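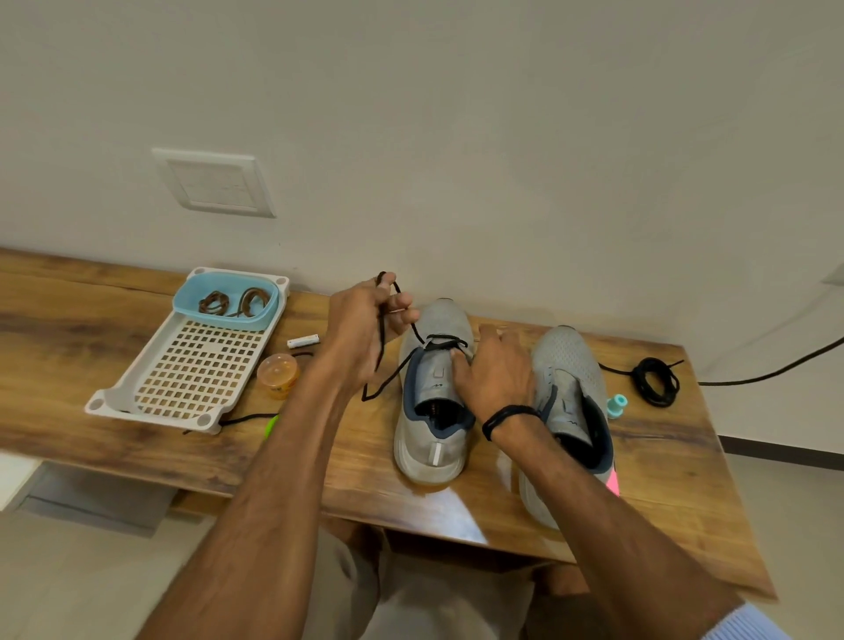

Dehua Dai wrote in after the last newsletter to say that life is too short for laces, and that everyone should switch to the elastic kind with the little toggle and be done with it. Fair enough, Dehua! I tried the toggle kind for a whole summer and my feet slid around like soap in a dish, so I'm staying with the old way, and this month I want to talk about putting laces back in.

It started with the Ponia 14, our walk out to Omesar and back, when I washed my gray sneakers and then left them in the hall with no laces for so long that I'd started wearing my gardening shoes to the store. I finally sat down with them at the table (good light, nothing on the floor to trip over) and it took me far longer than it should have, mostly since I threaded the first one with one end about a foot longer than the other. Out it came again.

So now I do it like this. Heels toward me, toes pointing away, so that left is left and right is right. I go straight across the bottom pair of eyelets and pull both ends up together to see that they match before I do anything else. Then crisscross, up and over, keeping it all good and loose until I reach the top. You can snug it up later, from the toe end, with the tongue pulled straight. 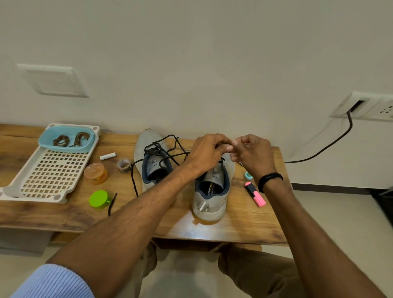
Black laces on gray shoes hide the dirt, which is my whole reason for liking them. Brown I keep for boots. I have a small plastic box for spares and every so often I mean to sort it by length, and then I don't, because they're all in one big tangle and I'd rather have a cup of tea.

About length: if you're buying new, measure the old one flat, tip to tip, before you throw it out. I once ordered from Bivow by guessing and got a pair that went around my ankle twice. The ones I like now are 138 centimeters, enough for a double knot and no more. And if the plastic tip has split, a tight wrap of clear tape will get you through the eyelets just fine (snip it at a slant!).

Bring your own shoes and your own lacing opinions to the next walk. We're meeting at the Jacquet parking lot as usual, and Dehua, I expect you there in your toggles.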